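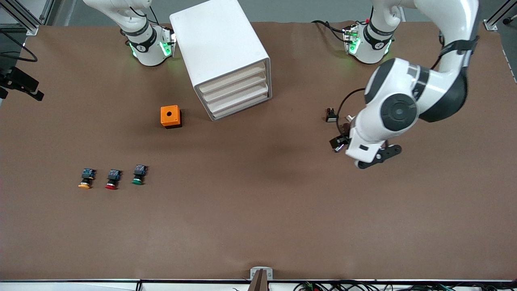

Could the smaller parts be stored by the job they belong to, asks a reader from Cloltdale, so that a person finishing a button box does not have to search through a whole cabinet? The suggestion has been passed to the stores team and will be considered when the drawers are next relabelled.

Small Parts and Storage
Gallery page, Pristlow Technical Workshops

Captions

Button box and switches. The orange box has a single round hole in its top face, sized for a push-button switch. Three switches are laid out in a row on the brown work surface.

Drawer cabinet. Four shallow white drawers, stacked in a white plastic cabinet, at the back of the table.

About this gallery

The workshops at Pristlow support introductory courses in electrical assembly, repair and enclosure making. The gallery is maintained for enrolled members and for partner centres that are planning a similar room. It is concerned with ordinary equipment: boxes, switches, trays, drawers and the surfaces on which they are used.

The button box exercise

The button box is the second exercise in the Dostik series and is normally completed in one evening. Members fit a push-button switch to a small enclosure, secure it, and check that the cap moves freely before any wiring is attempted. The exercise was chosen as an early task because the parts are inexpensive and a poor fit can be corrected without damage. A full class set consists of 14 enclosures with matching switches.

Enclosures in the series are made to a common pattern. The opening should be cleaned of burrs before a switch is offered to it. Members are asked not to enlarge an opening with a knife or a drill – a tight fit should be referred to the instructor, who will exchange either the enclosure or the switch.

Switches should be tested for a clean return before fitting. Those that stick are to be placed in the returns tray and not put back with the working stock.

Storage of small parts

Shallow drawers are preferred at Pristlow for components that must be seen at a glance. Deeper bins have been kept for cable, tape and offcuts. The following practices apply in all rooms:

Drawers are to be closed fully before a cabinet is moved.
Labels are written in pencil and placed inside the front lip.
Mixed parts are sorted at the end of the session, not at the start of the next.
Cabinets are not to be stacked more than 2 high.

The present stores catalogue has 51 entries for switches, caps and fittings, and a further 34 for enclosures and lids. A printed copy is held at the Oprea counter. Colour is not used as a guide to size in the catalogue, and members should check the part number before drawing stock.

Loans to other centres

Class sets may be borrowed by centres in the Cloltdale district for one term. Requests should state the course title, the number of places and the name of the person responsible for returns. Sets are collected from the Oprea counter on a Saturday, between 9 am and noon, and are checked against the catalogue on collection and again on return. Missing switches are charged at replacement cost – enclosures with minor scratches are accepted as they are.

Use of pictures

Pictures in this gallery may be reproduced in course handouts, provided that Pristlow Technical Workshops is credited. Corrections to captions may be left in writing at the Oprea counter.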